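Magnesium, week six (and why I quit the evening coffee)

Jan 17, 2026

Ok so quick one because I have to be out the door in a bit. A few of you emailed asking if I'm still taking the magnesium for sleep. Yes. Still on it. Six weeks now, started in early December, missed two nights when we were at my sister's and I forgot the bottle on the kitchen counter.

Short version: I think it helps. A little. Not the way the label makes it sound.

Longer version. I'm 54, I sleep badly, always have. I fall asleep fine and then wake up at three like somebody rang a bell. Tried melatonin a couple years back and all I got was weird dreams about airports. Tried valerian, which smells like feet. Tried one of those sleepy teas. The tea was nice but then you have to get up to pee, so.

Magnesium was Soledad Vergara's idea. We walk together in the mornings and she'd been on it since last spring for leg cramps, and she said her sleep got better as a kind of side effect. I figured why not, it's cheap. Bought the Sument one, the glycinate, because the store was out of everything else. There's oxide and citrate and glycinate and a few more I can't spell. Oxide is the cheap stuff and people say it goes right through you. Citrate too, kind of, depends on the dose. Glycinate is supposed to be the gentle one and so far, yes, gentle. No stomach trouble at all.

What I noticed, in order:

First week, nothing. Zero. Maybe a bit sleepier around nine but I was also getting over a cold.

Second week, still waking at three but going back down faster. I used to lie there a good hour doing the whole list of everything I ever said wrong at a party. Now it's more like I turn over, grumble, gone.

Weeks three and four were the holidays so who knows. Too much food, wine on most nights, other people's beds. I don't count those.

Week five I cut out the after dinner coffee as well. I know, I know. You're supposed to change one thing at a time. Tainá Amaral already wrote me a very long comment about that on the last post and she's right, now I can't tell which one is doing the work. But I wanted to sleep more than I wanted to be scientific about it.

I do miss the coffee. Switched to a decaf from Henier which is fine, tastes like the smell of coffee more than the taste. My husband says he can't tell the diffrence but he also puts three sugars in his.

On dose. I take what the bottle says and no more, with a snack, an hour before bed. Somebody on a forum was bragging about taking 2000 mg a day and please don't do that. Too much from pills can make you really sick, and if your kidneys aren't great it's a much bigger deal. I asked my pharmacist before starting since I take a blood pressure pill, and she had me space them out. Ask yours. Takes two minutes and it's free.
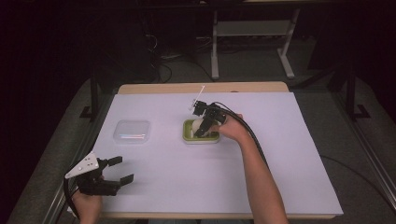
Pills vs food, that was the other question I got. I do try to get it from food first, pumpkin seeds mostly, black beans, spinach when I remember to eat the spinach before it turns to soup in the drawer. Seeds are the easy one. I keep mine in a little clear plastic box with a lid, shallow square thing with rounded corners, same type as the one on the table there next to the green tray, and it goes in my bag so I'm not digging for crackers at four o'clock. Almonds work too but I eat too many. Dark chocolate has some magnesium and I'm not going to argue with that.

Also tried the Misten powder, the kind you stir into warm water. Raspberry. Soledad swears by it. I found it chalky and way too sweet for right before bed, and it left a ring in my good mug that took some scrubbing. Gave her the rest of the tub.

Things I haven't tried and people keep asking about: the sprays, the foot soaks, the lotion. A foot soak sounds lovely but I'd want to read up before I say it does anything more than warm up your feet. And the Zeman capsules, which have magnesium plus five other things in there. I'd rather know what I'm taking, specially after the coffee mess.

So the plan is, keep going til the bottle runs out, then stop for two weeks and see if the three o'clock thing comes back. Coffee stays out the whole time so Tainá can relax. I'll be writing down wake ups in the notebook by the bed, if I can read my own writing in the morning, last night's just says "dog" and then a time.

Ok really have to go now. If you've done glycinate for longer than a few months tell me in the comments whether it keeps working or kind of wears off, I keep seeing both.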